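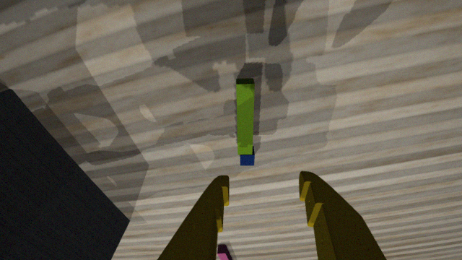 Can a machine tidy up a kitchen table by itself yet?
Small loose things on a clear table, mostly. Laundry, dishes and anything soft, still no.

Progress report, Nallov tabletop work
To: Monique Bouvier
From: Gleice Aguiar
Apr 6, 2019

Short one this time, full write-up follows with the budget sheet.

Where we are. Simulated runs for the period: 1705. Finished with every piece put away and no reset: 1011. Better than December but not what we promised in the proposal. Most of the misses are thin pieces lying flat, or two pieces touching. Arm goes for one, shoves the other. Aurélien has a fix for the touching case, half tested.

Shadows still a problem. Kam-wah turned up the variation in the room lighting and the score dropped the same night. Keeping it in anyway, real kitchens have windows.

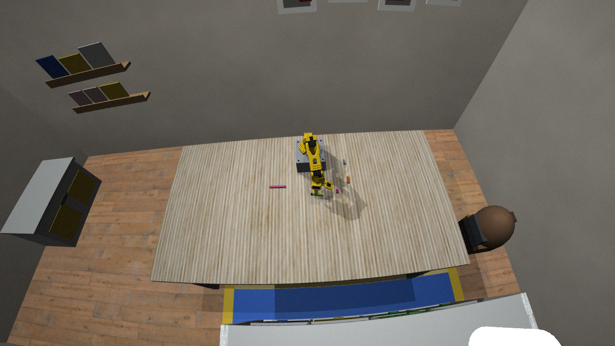
Simulated test room, arm on the table with small pieces set out around it.

Shop floor side. Apolinar spent 4 days at Zarine watching people restock the parts counter. His notes are good, will forward. Main point: they sort and talk to customers at the same time, and half the bins arent labeled. We can do the sorting part, slowly. Would not offer them anything this year.

Not started: wiping, folding, drawers. Drawers were due this period, we moved them back so the grasping work could finish. My call.

Money. On plan except compute, which ran over. Need a decision on wether we can shift the unused travel line to cover it.

Next:
- finish touching-pieces fix, rerun full set
- first drawer task, one drawer only
- second visit to Zarine, Apolinar to set up

Please send questions before the review call so Aurélien can pull the logs.

Gleice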